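Cold emailing after the first "no" — how many follow-ups before I'm a pest?
Trestimlow Sales Board > Prospecting and Follow-Up
Started October 28, 2022

gevport_greg
New-ish rep here, nine months in, selling shipping software to small warehouses out of the Gevport office. My manager wants 9 touches on every lead before we're allowed to mark it dead. Nine. That includes people who wrote back "no thanks" on touch one. I have a guy who has now told me no in three different fonts. Is this normal, or did my manager read half a book on a plane?

coldcoffee_closer
Normal, and he probably read the whole book. Most of my deals close after the point where I was embarrassed to still be writing. A "no" on the first email means "I didn't read this." Keep going.

quotaquilt
Hard disagree with the above. A "no thanks" is a person taking ten seconds to do you a favor. Silence is the thing you follow up on. If they answered, thank them, ask if you can check back in January when budgets reset, and leave them alone until then. I've had people buy from me purely because I was the one who went away.

coldcoffee_closer
"Purely because I was the one who went away" is a lovely thing to put on a mug. What's your close rate?

quotaquilt
Better than it was when I did it your way, thanks for asking. I was at Riltus for two years and we had a nine-touch rule too. The unsubscribes got so bad that our regular newsletter started landing in spam, so even the customers who liked us stopped hearing from us.

gevport_greg
OK so that is sort of what I'm afraid of. I've got 300 leads in the system and 27 of them have replied with some version of no. Do I go to my manager with that, or do I quietly mark those 27 as "nurture" and hope he never clicks the tab?

MsPipeline
Do not hide leads in a tab. He will click the tab. They always click the tab the week you're on vacation.

Go to him with a swap. Tell him you'll do the full nine on everybody who stayed silent, and for the ones who said no you want to try 2 touches spaced way out, and you'll show him the numbers at the end of the quarter. Managers like a test. It lets them be right either way.

coldcoffee_closer
I can live with that. But spaced out by how much? If you wait three months they won't remember you from a hole in the wall.

MsPipeline
Good. Then you get to introduce yourself again and be better at it.

bindertabs
Nobody has asked what the emails say. Greg, paste one. Take the names out.

gevport_greg
Deep breath.

"Hi [name], just circling back on my last note to see if you had a chance to review. Would love to find fifteen minutes this week to show you how we help warehouses like yours ship smarter. What does your calendar look like?"

bindertabs
My calendar looks like I'm washing my hair.

Sorry. But nine of those is nine times you asked for something and zero times you gave them anything. "Circling back" is you telling them you have nothing new to say. Each one needs a reason to exist. A question about their peak season, a short note on how another shop their size cut down on mislabeled boxes, whatever you have. If you can't think of a reason for touch six, there is no touch six.

quotaquilt
This. Also "warehouses like yours" when you haven't said one thing about theirs. I get that phrase daily and I don't have a warehouse.

coldcoffee_closer
Fine, I'll agree with the binder person about the copy. I still say he should do all nine. You can be useful nine times. And pick up the phone for a couple of them, it isn't going to bite you.

gevport_greg
The phone absolutely bites. But OK.

Went and read back through the 27. Six of them gave a real reason (too small, just signed with somebody else, one is closing the business) and the rest are one-liners. We use Shabalala for the sequences, and it looks like I can pull single contacts out without killing the whole run, so that part's easy at least.

MsPipeline
Somebody who just signed with a competitor has a contract with an end date. Ask when it's up. Ask nicely, once, and put it on your calendar. That's the best lead in your pile and you had it filed under rejection.

And send the one who's closing a decent human note with no link in it.

gevport_greg
Done on both. Talking to my manager tomorrow about the swap. I rewrote touch two so that it asks what they use for returns and doesn't mention my calendar at all. Will report back, assuming I still have a login.

quotaquilt
If he says no, wait a while and ask him eight more times.

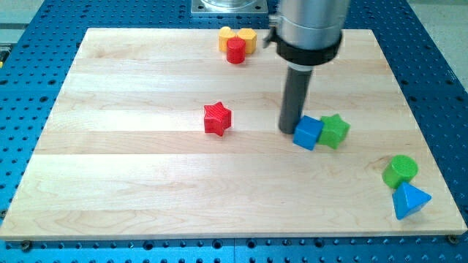

coldcoffee_closer
See, now she gets it. Greg, post the new touch two when you're back, and put the subject line in with it. I want to argue about that as well.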